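Progress Report to the Voicu Fund
Brornier Device Repair Bench, Spring Through November

Dear friends at the Fund,

Thank you for your patience while we pulled this together. You asked for a short update, and I'm afraid it has grown a little, mostly because there is a good deal to tell and I have enjoyed looking back over it. The grant you made to us was meant to do three things: open a walk-in repair bench for phones and tablets at the Brornier shop, keep prices low enough that people on tight budgets would use it, and train a few newcomers to the trade. I'll take those more or less in that order, with a detour or two.

The bench itself

We opened the bench in the front corner of the shop, next to the window, where the light is good and people waiting for the bus can see what goes on. That turned out to be the best advertising we could have bought. Folks stop to watch a screen being lifted off and then come in and ask about their own. Since opening we have finished 144 repairs under the grant. Most were cracked screens and tired batteries, as we told you to expect, with charging ports coming in a steady third. We had planned for more water damage than we saw, so the ultrasonic cleaner has been quieter than I would have liked, considering what we spent on it. I still think it will earn its keep when the summer pool season comes back.

We take walk-ins from mid-morning until six. In the first couple of months we tried an appointment book, and it was a mess. People whose only phone is broken have a hard time calling to book a slot, which I am a bit embarrassed we didn't think of ahead of time. Now you come in, you get a paper ticket, and we give you an honest guess at the wait. If it's a battery, you can usually have a coffee across the street and come back to a working phone.

Prices and who we're reaching

The grant covers the gap between our regular labor charge and what the customer pays. Nobody pays more than 50 dollars for labor on a covered repair, and parts are charged at what they cost us. We don't ask for proof of income at the counter. We talked that over with you last winter and I want to say again how grateful I am that you trusted us on it, because asking someone for a pay stub while they're worried about losing their baby pictures is no way to start a conversation.
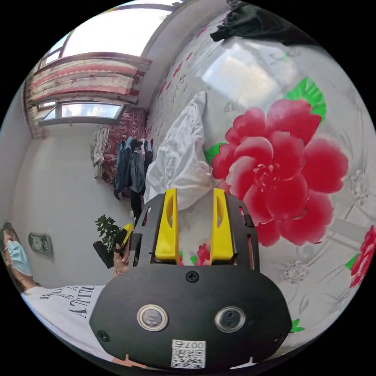
The people who come in are a broader mix than I had pictured. We see plenty of students, as we hoped, and a great many grandparents, often with an older tablet that a grandchild handed down. We also see home health aides and delivery drivers, for whom a dead phone means a lost day's pay. Several of them have asked for evening hours. We'd like to try one late evening a week, staying open until nine, and I've come back to that at the end.

Parts, which have been a headache

I promised to be frank about what hasn't gone well, and parts would be at the top of that list. Our first screen supplier sent us a batch with poor touch response along one side, and we had to redo a number of repairs at our own expense. The customers were very kind about it, much kinder than I was on the phone with the supplier. We have since moved our screens over to Ziretti, whose prices are slightly higher but whose parts arrive tested and labeled. Batteries still come from Proradia, and we've been happy with them from the start.

The switch cost us 2000 dollars more than we had set aside for parts. We covered it by putting off the second microscope, so the overall budget is unchanged. If you look at the spending sheet, that's why the equipment line is under and the parts line is over. I would have preferred to write to you before moving the money, and next time I will.

We also put a warranty on every covered repair, good for 100 days. It has brought a few people back with problems that had nothing to do with our work, and we've generally fixed those too when it was a matter of cleaning lint out of a port.

Training

Three trainees started with us and two are still here. The third left for a full-time job at a phone store across town, which we're choosing to count as a success, though we miss the company at lunch. The two who stayed can now do screens and batteries on their own and are learning board-level work under the one microscope we have. It's slow going, and it should be. I would sooner they ruin a dozen practice boards than one customer's phone.

One thing we changed along the way was how we teach the front counter. At first we kept the trainees in back with the tools, and then found they were very good with screws and very shy with people. Each of them now spends the first hour of the day taking in devices, writing up the ticket and explaining the price. We've added a line on the ticket about backing up photos and contacts before the repair, and the trainees walk customers through it if they've never done it. It adds time to every visit, and I believe it's some of the most useful work we do.

What comes next

Through the winter we'd like to start the late evening, buy the second microscope, and print the backup instructions in Spanish as well as English. The evening hours would need a small change to the wages line, and I've put the proposed figures on the last page of the spending sheet. We would need your okay on that before we post the new hours on the door.

If any of you are passing by, please do come in. The kettle is usually on by ten, and bring along that old tablet one of you mentioned at our last meeting, the one that won't hold a charge. We'd be glad to have a look at it.

With warm thanks,

The Brornier Repair Bench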